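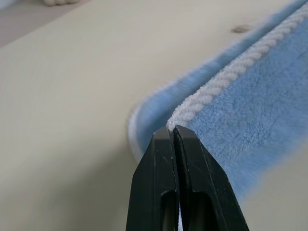

Home | News | Fixtures | Rink | Juniors | Contact

Open morning at the Solanki rink

Print this page | E-mail this to a friend

The Tastness club held its pre-season open morning at the Solanki rink in September, and 289 people came through the doors before noon. I went along with Lerato Van der Merwe, whose son starts with the under-14s this year.

Doors opened at 8.30. The senior squad was already on the ice for its second skate of the week, and visitors were let into the lower stand to watch. Coach Hazem Benjelloun ran short drills for the first half hour, mostly breakouts and two-on-ones, then split the group for a scrimmage across the width of the rink. Six of the skaters are new. The one who stood out was Vusumuzi Lekota, a left-shot defenceman who has come over from Sisance. He moves the puck early and did not lose a race to the corner all morning. The goalkeeping looks less settled. Both keepers let in soft ones from the blue line, and Benjelloun would not say who starts the opener.

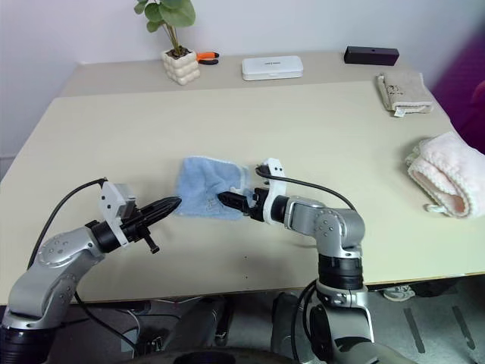 After the scrimmage we were taken round the building in groups. Ours was led by Huguette Ross, the rink manager. The plant room came first. The old compressors went in the spring and the new pair run a good deal quieter, so you can now hold a conversation in the corridor outside. Ross said the ice is being kept slightly harder than last season at the coaches' request, and that figure skating sessions will have it softened overnight.

The home dressing room has new benches and a proper drying cupboard. The away room has had a coat of paint. There is still only one shower block between the two, and teams will have to stagger their times on double-header days as before.

The stand now seats 408, after a row was taken out behind the penalty boxes to widen the walkway. Season ticket holders from that row have been moved up two rows and should have had a letter. If you haven't, ask at the box office.

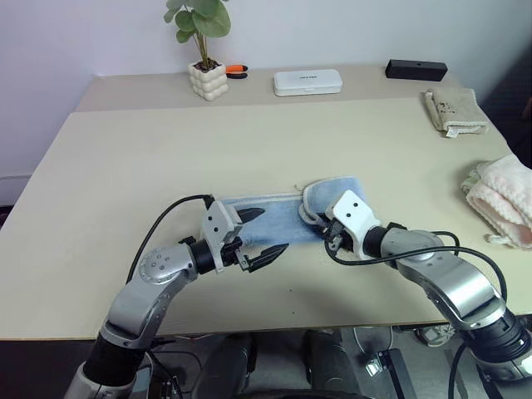 Juniors and learn to skate

The second half of the morning belonged to the juniors. Ntombi Zulu, who looks after the under-12s and under-14s, had the far end of the ice for a come-and-try session, with skates and helmets lent free from the hire desk. Sizes ran short in the smaller skates, and a few children had to wait for a pair to come back.

Under-14 practice moves to 6.15 in the evening this season. Parents are asked to use the side entrance after six, as the front doors will be locked when there is no public session. Sticks can be bought at the Truvley counter by the café, and junior lengths are in stock.

The café shut at half past eleven, before most of the juniors were off the ice. Forms for the learn to skate course are at the front desk.

Back to news | Next report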